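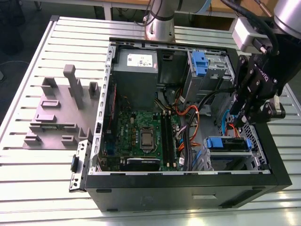

Kit Konberg, démontage d'un PC Dell à l'atelier

Franchement, pour 346 euros, je m'attendais à pire ! Le plateau de supports Udholm se visse en 3 minutes (montre en main), et la bibliothèque de gestes est plutôt bien fichue. 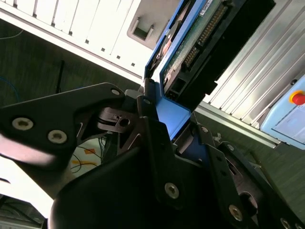
Par contre la doc, aïe… traduite à la va-vite, il manque deux pages sur l'étalonnage.

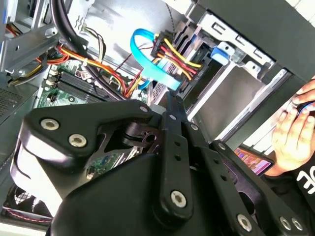
Côté logiciel, j'ai repris mes réglages à zéro un soir de juin. Le plus pénible reste les fils : avec un câble SATA bleu qui fait une boucle comme ça, je réduis la vitesse. Je mets 4/5.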